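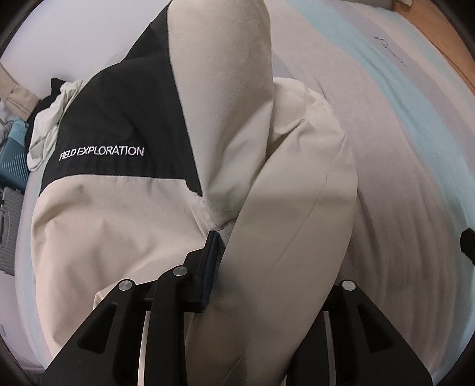
Jacket on the bed, gripper at the sleeve.

Questions people ask before they borrow a gripper

Last updated 2021-02-24 by Bhavana Pai, Wultholm home recording project

Welcome, and thank you for thinking of giving us some of your laundry time! We get a lot of the same questions by email, so I've gathered them on one page. If yours is missing, write to me anyway. I read everything, though in a busy week I may be slow.

What exactly would I be doing?

Ordinary clothes handling, with the gripper in your hand in place of your fingers. You spread, fold, turn over and put away your own things, and the camera on the tool records how the gripper moves and what it meets along the way. Later on, the team in Jalgate uses those recordings to teach a robot arm the same motions. You never have to deal with the arm yourself, and it stays in Jalgate.

Do I need a tidy room or a proper table?

Please don't tidy up for us. A bed is a perfectly good place to fold, and striped or printed sheets are welcome. If your suitcases are standing next to the bed, let them stand. The arm will have to cope with real bedrooms some day, and mine certainly has never looked like a catalog.

Which clothes should I start with?

T-shirts and towels, for the first few evenings. Jackets are harder and I would leave them until your hand has settled in. The sleeves like to lie across the body, the thick seams push back, and a two-color one like the cream and black jacket at the top of this page gives you big panels that fold quite differently from a shirt. Go for the sleeve first, get it between the two sides of the gripper, and squeeze gently before you lift. If you catch the body fabric along with it, open up and try again. There's no need to stop the recording for that.

Are mistakes a problem?

Not at all! We keep the slips, the second tries and the sleeves that fall back where they came from. The only recordings we throw out are the ones where a hand comes in to help. I know how tempting that is (I did it constantly in my first week, and had to sit on my left hand), but the arm has no spare hand to copy it with.

How long is one recording?

Most people need more than 2 minutes for a jacket and a good deal less for a towel. One garment is one recording. Start with it laid out or dropped in a heap, whichever you like, and finish when it's folded and you've let go.

How many do you want from me?

A full set is 24 recordings, and you have until the end of April to do them. So far we have 335 from 19 households, mostly in Anthorpe, and I would dearly love some from farther out.

My hand gets tired. Is that normal?

It is, especially with heavy cloth. Rest between garments, and hold the grip lower down if your wrist starts complaining. We have a softer handle, the Ramasamy grip, that we can mail to you if the standard one is too wide.

Why not just steer the arm from a screen?

We do that too, in Jalgate, for jobs where the arm has to reach a shelf or work a drawer. With cloth it's slow going, and you can't feel through a joystick when a seam is snagging. Holding the tool yourself, you can.

What about lettering and labels on my clothes?

Embroidery and brand names are fine. Please do put away letters, medicine boxes and family photos before you start, and anything else with your name or address on it.

How do I send everything back?

Use the padded box it came in, with the memory card in the small envelope and the charger underneath. The return label is already inside the lid. If you've lost the box, let me know and I'll send another.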